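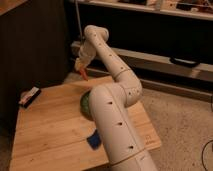

Enari 演示间的桌面工位,夹爪悬在木桌板上方,手里暂时没有东西。

去之前我在家里做了一件很丢人的事:把水池里的碗拍了张照片存在手机里,打算到现场问一句,这个它能不能洗。后来一直没好意思拿出来。倒也不是碗太脏,主要是看完第一个演示以后,我觉得这个问题对它有点残忍,就像拿着一道大题去问一个正在学握笔的孩子。

Enari 的开放日定在星期四下午,地点在 Mallen 产业园最里面那一排。从地铁站出来要换 754 路公交,车上坐着三个中学生和一台用绳子捆住的旧洗衣机,洗衣机占了轮椅位,它的主人在旁边打瞌睡。我当时想,要是机器真能干家务了,第一件事应该是自己坐车去报到。

产业园的保安看了我的预约短信,问我是不是来面试的。我说来参观机器人。他说哦,就是那个捡东西的。我在门口站了一下,觉得这句话比后来领到的宣传折页要准确得多。

入场时间写的是下午 3 点,名额 30 人,分两组。我分在后一组,于是先在走廊里听了一段公司介绍。介绍是用投影放的,配乐很激昂,片子里一只手臂在晨光中把一杯咖啡端到床头。片子放完,灯亮了,旁边一位穿冲锋衣的大哥问工作人员,今天能不能看端咖啡。工作人员说今天看的是桌面整理。大哥又问,那咖啡呢。工作人员指了指走廊尽头的饮水机。

走廊里的茶水台倒是摆得很齐,一次性杯子、茶包、饼干,饼干是独立包装。我特意看了一下,全部由人摆放,由人添水,由人收走空杯子。收杯子的阿姨动作极快,一只手能叠起一长串,走路还能顺便用脚把垃圾桶盖踩开。我后来在演示间里好几次想起她。

带我们这一组的是 Shahnaz Biswas,负责测试。她开场没有讲愿景,先讲了几条规矩:不要越过地上的胶带,不要逗它,不要在它抓东西的时候喊加油。有人笑,她没笑,说上个月有一组真的喊了,喊得操作员手抖,把停止键按了。

然后门就开了。

我原先以为会看到那种很亮的大厅,玻璃隔断,白地板,机器人站在中间像新车发布。里面却像谁家的客厅一角:米色地毯,深色的柜板,后头一排矮架子,上面挤着些零碎。光线也偏暗、偏暖,是晚饭后懒得再开一盏灯的那种亮度。一块浅色木桌板搁在当中,一条白色的手臂从这边伸过去,弯下来,末端是橙红色的夹爪。桌上放着几件小东西,有个绿色的圆家伙躲在手臂后面,还有一小块蓝的,像海绵,也像一块叠起来的布。冲锋衣大哥低声说,这跟我家差不多。我说我家桌子没有这么干净。

Shahnaz 说布置成这样是有意的。早先他们在一间很标准的实验室里做,灯光均匀,背景是白墙,成功率好看得很。后来把同一套东西搬到一位同事家里试,一到傍晚就不行了。太阳斜进来,桌上的影子一长,机器就去抓影子,抓得还很执着。从那以后他们就在这种地方练,架子上的杂物也不收,想收的人会被她骂。我听了很受鼓舞,打算回家以后也用这个理由。

第一个任务说起来很短:把桌上指定的小东西拿起来,放到另一个位置。

我数学不好,但耐心还可以。手臂先抬起来,在空中停住,像是在回忆自己为什么要进这个房间。停完了,往左挪一点,再停。夹爪朝下,慢慢降,降到快碰着桌面的时候又升回去。旁边有人开始看手机。再降。这一次夹住了那块蓝的,提起来,平移,放下,松开。屋里响起一阵掌声,真心的,跟看小孩第一次自己穿上袜子差不多。冲锋衣大哥也鼓掌,鼓完问,这要是抹布,是不是该擦一下再放。

Shahnaz 说,擦是另外一个任务。

我把这句话记在了本子上,因为整个下午它反复出现,只换动词。叠是另外一个任务。拧干是另外一个任务。把盖子打开是另外一个任务,打开以后再盖回去,又是另外一个任务。我妈如果在场,大概会问她一天到底有多少个任务。家里的活儿在人嘴里只有四个字,“收拾一下”,拆开来能让一屋子工程师干上好几年。我从前总觉得“收拾一下”是一句轻飘飘的话,现在觉得它应该按项目报价。

第二轮换成那个圆的。圆的东西有个毛病,你一碰它就走。夹爪第一次下去偏了一点,它滚了小半圈,手臂停住,抬起来,重新找。第二次又偏了,又滚。第三次夹住了,夹得很靠边,提起来的时候大家都往后仰了一下,好像它掉下来会砸到我们。没掉。后排有个小姑娘跟她妈妈说,它比爸爸耐心。她妈妈没有接话。

有人问成功率。这个问题每次参观都会有人问,问的人通常站在前面,背双肩包。Shahnaz 说上一轮他们让它连续做了 200 次,换了位置、换了灯、换了物件的朝向,结果贴在门后面,大家出去的时候可以自己看。双肩包追问能不能直接说个数。她说不能,因为你们会只记住那个数。接着她解释了一下什么叫成功:东西拿起来了,放到位了,没有碰倒别的,没有人伸手帮忙,超时也算失败。她说有些公司的成功率里不包括最后两条,她不点名。我注意到她在说“没有人伸手帮忙”的时候看了一眼操作员,操作员低头看屏幕。

门后面那张表我后来看了。失败原因写得比成功有意思:夹空、夹到影子、夹住又滑掉、夹住了但是朝向不对、放下以后被自己的手腕碰歪。有一栏写的是“犹豫”。我问什么叫犹豫,旁边一个实习生说,就是它在两个方案中间来回,往左一点,往右一点,直到时间用完。我说这个我熟。
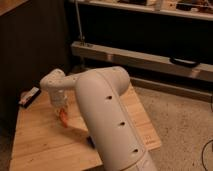 轮到观众提要求的时候,气氛一下子活了。规矩是可以指定拿哪一件、放到哪儿,不能从自己包里掏东西往上放。这条规矩显然也是被教育出来的,Shahnaz 说之前有人掏出过一串钥匙、一只剥了一半的橘子,还有一副眼镜,眼镜后来赔了。双肩包要求它把那件扁扁的小东西换个角度摆正。手臂过去了,夹爪张开,对着它比划了半天,最后夹是夹起来了,放下去的角度跟原来几乎一样。操作员说这算成功,因为它确实重新摆放过。双肩包说那我平时收拾桌子也算成功。

小姑娘要求它把几样东西摆成一排。这个它不会,没有教过“一排”。Shahnaz 蹲下来跟她讲,机器知道每样东西在哪儿,但是不知道什么叫整齐。小姑娘问那谁来教它。Shahnaz 说我们每个人摆给它看,摆很多很多遍。小姑娘想了想,说那还不如你们自己摆。屋里笑得很厉害,Shahnaz 也笑了,这是她那天下午第一次笑。她说对,目前是这样。

我很喜欢“目前是这样”这个说法。它把一切都承认了,又什么都没有放弃。

接下来讲的是怎么教。我尽量用自己听懂的话转述,错了算我的。操作员先拿着一套控制手柄带着手臂做,机器把每一遍的动作和当时看到的画面一起记下来,攒够了再拿去训练,训练完放它自己做,做错的地方再由人补几遍。听上去像师傅带徒弟,区别是徒弟换一张桌子就会忘掉一部分。他们管这个叫泛化问题,我奶奶管这个叫不长记性。

操作员是个很瘦的男生,他说自己入职以后,每天的主要工作就是把东西从桌子这边放到那边,再放回来。我问他回家还收拾桌子吗。他说不收,看见桌子就想记录。他又补充说,他女朋友对此很不理解,认为一个专业做桌面整理的人家里应该比较整齐。

这里插一句厂房那边的事。参观的后半段是去隔壁,Enari 跟一家叫 Trelteck 的公司合用车间,那边做的是给小商店补货和理货用的设备。我本来没抱期望,结果那边倒是最让人服气的。货架是固定的,盒子是固定的,灯是固定的,连地上的线都画好了,机器沿着线走,停下,取盒子,推进去,退回来,一气呵成,速度很快,快到没有人鼓掌。冲锋衣大哥看了一会儿,说这个没意思,还是刚才那个有意思。我仔细想了想,是这么回事。一个东西做得好了,大家就不把它当机器人看了,当成设备。我家的洗衣机干了一辈子最重的活儿,也没人给它拍过晨光里的片子。

Trelteck 的讲解员是位语速极快的女士,她很诚恳地讲了他们不能做什么。不能做散装的。不能做软的,袋装薯片就是噩梦,捏重了碎,捏轻了滑。不能做顾客拿起来看了一眼又放回错误位置的。我问最后这种在店里占多少,她说你去过超市吗。所以他们的客户现在还是白天由店员理货,夜里关了门、没有顾客捣乱了,机器再出来干。她说店员跟机器相处得不错,原因是碰不上面。

她还说到一件小事。有个试点门店把机器放进去以后,店员发现它每次都会把一款沐浴露推得过深,推到货架最里头,矮个子的顾客够不着。报修、调参数、再报修,折腾下来,最后的解决办法是店员在货架后面垫了一块泡沫。泡沫现在已经写进安装手册了。我问泡沫是谁裁的,她说店员裁的,用美工刀。

回到演示间已经快散场,前一组有几个人没走,赖在胶带外面看操作员加练。我也跟着赖。没有讲解以后,那条手臂反而更好看一点。它抬起来,停住,降下去,夹空了,又抬起来,不急,也不难为情。人要是当着这么多陌生人的面连着抓空几次,早就开始自言自语了,要么怪桌子,要么怪灯。它就只是再来一遍。那块蓝的被它从这头挪到那头,又被操作员拿回原处,再挪过去。我看得有点困,又觉得很解压。旁边一位老太太说,这个放在家里,晚上可以当电视看。

老太太是整场提问提得最好的人,她之前一直没出声,散场了才去找 Shahnaz。她先问多重,再问要不要接水,再问如果它拿着东西的时候停电,东西会不会掉下来砸到猫。Shahnaz 答第三个问题答得最久,讲到夹爪断电以后保持什么状态、手臂怎么锁住、锁住以后人要怎么把东西取下来。老太太听完点头,说那还是挺麻烦的,我自己捡吧。说完又问,它以后能不能帮我弯腰。

这句话让屋里安静了一小会儿。

Shahnaz 说弯腰捡地上的东西,他们内部排得很靠前,就是为了这样的用户。难处在于要捡地上的东西,手臂得有个能到处走的底座,底座要过门槛,要躲开拖鞋和电线,还要知道地上哪些是掉的、哪些是本来就放在那儿的。我低头看了看地毯上那根黑色的线,心想光这一根就够它想半天。老太太说,我家门槛不高。Shahnaz 说好的,我记一下。她真的记了,写在一张便签上,贴在自己工牌背面。

我也趁机问了一个准备很久的问题,当然不是碗。我问,如果我现在就想在家里少干点活儿,买什么。她说洗碗机。我说除了洗碗机。她说那就烘干机。我说你们公司的呢。她说我们公司的你先别买,我们还没开始卖。

关于什么时候开始卖,现场有两个版本。走廊里放的片子说“即将走进千家万户”,折页上写的是“面向合作伙伴开放早期测试”,Shahnaz 的说法是等门后面那张表好看一些再说。三种说法印在同一家公司的同一天里,彼此倒也相安无事。我倾向于信门后面那张表,它是用普通胶带贴的,边角已经卷了,有人在上面用铅笔改过字。做宣传的东西没有人会让它卷边。

早期测试的名字叫 Amarasinghe 计划,听上去像探险,内容是在自愿报名的家庭里放一张桌子和一条手臂,让它每天在固定时段收拾桌面,公司派人定期上门取数据和听抱怨。我翻了翻报名表,要求写得很细:桌子靠墙,附近有插座,家里没有会爬桌子的幼儿,猫可以有,但是要填猫的性格。选项有“胆小”“好奇”“不理人”。没有“会打架”这一项,看来表是没养过猫的人设计的。我站在那儿替几个朋友的猫各想了一遍,没有一只适合从事科研。

报名表的最后一页问:你最希望机器替你做的一件家务是什么。前面有人填过,压在下面的纸上还留着笔印,我凑近看,有一个写的是“找东西”。这个我举双手赞成。放东西我会,我这辈子放了那么多东西,就是不知道放哪儿了。如果这条手臂别的都学不会,每天只在旁边看着,等我问剪刀在哪儿的时候往那个方向指一下,我愿意付钱。我跟实习生提了这个建议,他说那样就用不着手臂了,一个摄像头就够。我说可是摄像头不会指。他很认真地想了想,说那倒是。

轮到我自己填,我写了“套被套”。写完觉得过分,又划掉,改成“把袜子配对”。又觉得也过分,软的、小的、长得差不多的,三样难处它全占了。最后填的是“擦桌子”,擦是另外一个任务,我知道,但好歹离得近。

有几件事顺手记在这里,给以后要去的人参考。演示间里没有座位,全程站着,穿舒服的鞋。地毯很软,站久了反而累。机器声音比想象中小,小到你能听见旁边的人咽口水,所以饼干最好在走廊里吃完。拍照允许,闪光灯不允许,据说闪一下它就要多想一会儿。Trelteck 那边要戴反光背心,背心只有一个尺码,冲锋衣大哥穿上以后拉链拉不上,就那么敞着走完了全程。纪念品是一块擦屏幕的布,上面印着手臂的线稿,洗过一次线稿就没了一半。厕所在楼梯背后,没有标识,跟着收杯子的阿姨走就能找到。

另外,别带橘子。

出来的时候碰上保安换班,下午那位还认得我,问看得怎么样。我说挺好的,它捡起来了。他说都捡起来了吗。我说有的捡起来了。他说上星期它可是什么都没捡起来,他从窗户外面看见的,看了一根烟的工夫。那么从保安的角度来说,进展是很明显的。我建议 Enari 把他的证词印到折页上,比晨光咖啡有说服力。

回程的 754 路等了很久。站牌底下有人丢了个饮料瓶,滚到路沿边上,一直在风里晃。等车的人有好几个,都看见了,谁也没动。我看了一会儿,脑子里不由自主开始替那条手臂拆解:先走过去,再蹲下,圆的,会滚,反光,还有风。光想一遍就很累。后来那位老太太也慢慢走到了车站,看了看瓶子,看了看我,我就弯腰捡了。一次成功,没有犹豫,不过我估计超时了。

在车上我把碗的照片翻出来又看了看。要论难度,里面每样都占:叠在一起的、有水的、透明的、油的,锅底还粘着一层说不清是什么的东西。放到演示间那张木桌板上,够一个团队写一年的报告。这么一想,我每天晚上站在水池边磨磨蹭蹭洗二十来分钟,手法粗糙,漏洗率不低,偶尔打碎一个,居然也算得上相当先进的系统了。可惜没人给这个系统发补贴,也没人让它在走廊里配乐。

到家已经天黑。碗还在。我先把桌子收拾了,收拾的时候下意识地把动作放慢,想试试一件一件拿起来放下是什么滋味。拿起遥控器,平移,放下,松开。拿起充电线,它缠着耳机,耳机缠着一张超市小票。我在这里卡住了,左一点,右一点,最后把它们整团塞进了抽屉。按门后面那张表的标准,这应该记为失败,原因一栏我想写“人工干预”,可是干预的和被干预的是同一个人。

第二天有位同事听我说完,问了一句:所以到底能不能干活了?我说看你管什么叫活。要是从桌子这头拿到那头算活,已经能干了,慢一点,脾气好。要是货架和盒子都给它摆规矩,它干得比你我都快,还不用午休。要是进了一个真人住的屋子,东西软的硬的混着,猫在走,灯在换,地上有拖鞋,你说一句“收拾一下”就想走开,那就先别走开。同事听完说,那你下午请假去看它抓了一下午东西。我说对。他说好看吗。我说好看,下次开放日要是还有名额,我打算再去,顺便看看它学会摆一排了没有。他让我给他也报一个。

报名的办法是打走廊海报上的电话,线上的表单我试过,选完日期以后会跳回首页,已经跟实习生反映了,他说表单是另外一个团队做的。

联系我们 | 投稿与更正 | 版权所有,转载请先来信 | 返回顶部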